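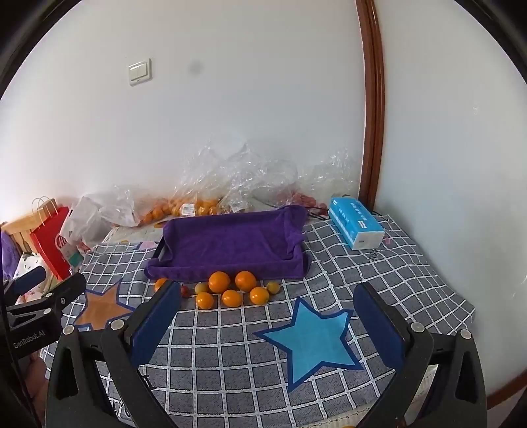 Fruit on the table, with the towel-lined tray behind it.

Section 3: Setting up your Perndale dehydrator and running the first batch

If you skipped Section 2, go back and check that you have all the shelves, the mesh liners, the drip sheet and the door. The door ships in its own sleeve under the bottom foam and I've watched more than one person throw it out with the packing. I did it myself with my first one, and Mavis Fitzsimmons in the parts office was very kind about it.

I wrote this section after running my own Perndale through most of a winter, so where I say "I" I mean me, in my kitchen, with my oranges.

Choosing a spot

1. Pick a flat, hard surface that can take the weight of the machine plus a full load. A counter or a sturdy table is fine. Don't put it on carpet or a bed (yes, we've been asked).

2. Leave a hand's width of open space behind the machine. The fan pulls air in through the back, and if you shove it up against the wall you'll be drying the same batch for two days.

3. Plug it straight into a wall outlet. No extension cords, no power strips.

Note: The fan is quiet but it isn't silent. I can hear mine from the next room at night, a sort of steady hush. If you're a light sleeper, start your batches in the morning.

CAUTION: The back panel gets hot during use. Keep curtains, paper towels and the power cord away from it.

The empty run

You have to do this once before any food goes in. It burns off whatever is left over from the factory and it does smell a little, like a new toaster.

1. Wash the shelves and liners in warm soapy water and let them dry. Wipe the inside of the cabinet with a damp cloth. Never rinse the cabinet itself.

2. Slide the drip sheet in at the bottom, then the shelves, lip facing you.

3. Hang the door. It hooks on at the top and then drops into place, and you should feel it settle. If it rattles, lift it off and try again.

4. Turn the heat dial to 6 and the timer to one hour, and press Start. Open a window.

5. When the timer goes off, let everything cool with the door removed.

If the smell is still strong after that, run it again. If it smells like burning plastic at any point, unplug it and call us. Don't wait for the hour to be up.

Getting the fruit ready

I always start people on citrus. It's forgiving, it looks gorgeous, and if you mess it up you can still hang it on a wreath. Apples are good too, but they brown while you're fussing with the machine, and on your first batch you will be fussing with the machine.

1. Wash the fruit and dry it well. Scrub citrus a bit harder than you think you need to, as you'll be keeping the peel on.

2. Cut off both ends until you see flesh, then slice straight across. Aim for slices as thick as a pencil. Thinner ones stick to the mesh and tear, thicker ones take forever.

3. Try to keep them all the same! Everything else in this section is flexible, but a shelf with thick and thin slices mixed together will give you leather and jam side by side. If your knife work is like mine, a cheap mandoline is worth having. Use the hand guard.

4. Poke out the seeds with the tip of the knife.

5. Blot both sides with a clean towel. Use one you don't love — citrus juice leaves marks.

6. Lay the slices on the mesh in one layer, not touching. They can go fairly close together, they shrink a lot.

Running the batch

1. Load the shelves from the bottom up. If you only have enough for a couple of shelves, use the middle ones.

2. Set the heat dial to the fruit mark and the timer to its longest setting. You can stop early, and it beats waking up to find that the machine shut off at three in the morning with everything still sticky.

3. Halfway through, swap the top and bottom shelves and turn each one back to front. The side near the fan always gets ahead.

4. Start checking once the slices look see-through and a bit glassy. Take one out, let it cool completely, then bend it. Warm fruit always feels softer than it is, so don't judge it straight off the shelf. Citrus should snap. Apples should bend like soft leather with no wet spot when you tear one.

5. Pull out what's done and leave the rest in. There's no prize for finishing all at once.

How long it takes depends on your fruit, your kitchen and the weather. My January batches finish well ahead of my summer ones, when the air is sticky. Please don't write in to say the chart on page 29 is off by an hour. It's a starting point. Crisóforo Ponce made it in a very dry workshop and he'll tell you the same.

Cooling and storing

1. Let the slices cool on the shelves with the door off until they're at room temperature, 100 percent, no cheating. Packing them warm puts steam in the jar and steam means mold.

2. Fill clean glass jars loosely and put the lids on.

3. Shake each jar once a day for the first week. If you see fog on the glass or slices clumping together, put that jar's fruit back in the machine for a couple more hours.

4. Store somewhere cool and dark, with the date on the lid.

CAUTION: If you see any mold, throw out the whole jar. Don't pick around it.

Cleaning up comes next, in Section 4. Soak the mesh liners now, while you read it. Dried-on orange is a lot easier to shift tonight than tomorrow.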